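Drendell Roller Derby Gets Its Own Radio Hour, and Possibly a Listener

DRENDELL — The Drendell roller derby league will have a weekly radio show starting Wed 22 July, the league said this week, ending a long stretch in which its scores were read on air between the tide tables and the lost dogs.

The program, called Jam Line, will run an hour on Farquharson Community Radio. Belmiro Bragança, who has called home bouts over the arena speakers for the past two seasons, will host.

"I've been talking to 200 people in a room that echoes," Bragança said. "Radio should be easier. At least I won't hear myself come back."
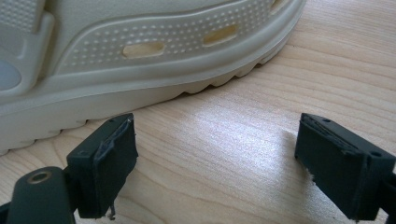
The first show will go over the league's spring season, which opened in March with a 162-point loss to Zasteo and improved after that, there being little room to do otherwise. A call-in segment will follow. Bragança expects most of the early calls to be about footwear, a subject on which derby fans hold firm views, from wheel hardness to what a skater should put on once the skates come off. The cream clog with the oval vents and the rows of dimples has its defenders, and he has promised them two minutes.

Dutel Tire and Alignment has signed on as sponsor for $500, and in return gets its name read before every break. 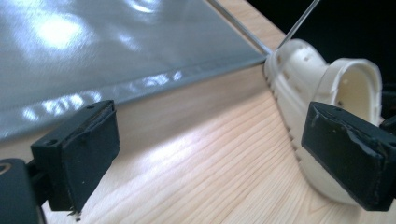 There will be four breaks an hour. Bragança has asked whether the name can be read faster as the season goes on, and the shop is thinking it over.

The rematch with Zasteo will be carried live, with the pregame show starting when the doors open.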